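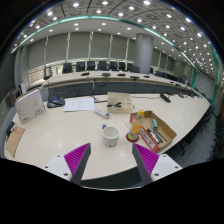
Home Threads Cars Search Log in

Manon Caron
1/ Picked up the Prudholm wagon with the hybrid drive in October. I have 259 miles on it now, so here are some notes for people who asked.

2/ It pulls away on the electric motor and the engine comes in at moderate speed. You hear it more than you feel it. On a cold start the engine runs right away, even with a good charge showing.

3/ The built-in navigation is fine. It found every address I gave it except one, a new street out past the Irorer dealer. Map updates come on a USB stick. Amrit Grewal at the service desk told me they are free for the first two years, then you pay.

4/ The center knob takes a while to learn. Turn to scroll, press to pick, push left to go back. I keep pushing right. The shortcut buttons next to it are better and I use those for radio and phone.

5/ Music copies to the car's own drive. I put 203 albums on it. Album art is missing on 12 of them and I can't see a pattern.

6/ Mileage so far is 37 mpg by the trip computer, mostly town driving. I'll check it against the pump after the next fill.

7/ Trunk is smaller than in the gas version because the battery sits under the floor. A stroller fits if you take the cover out. No spare, just a repair kit.

8/ Gaétan Boychuk asked about the seats. Mine are the standard cloth ones. Firm, good on a two-hour drive. The heated ones were part of a package I didn't want.

9/ Winter tires go on next week. Will post again if the mileage drops.

Last updated November 7, 2020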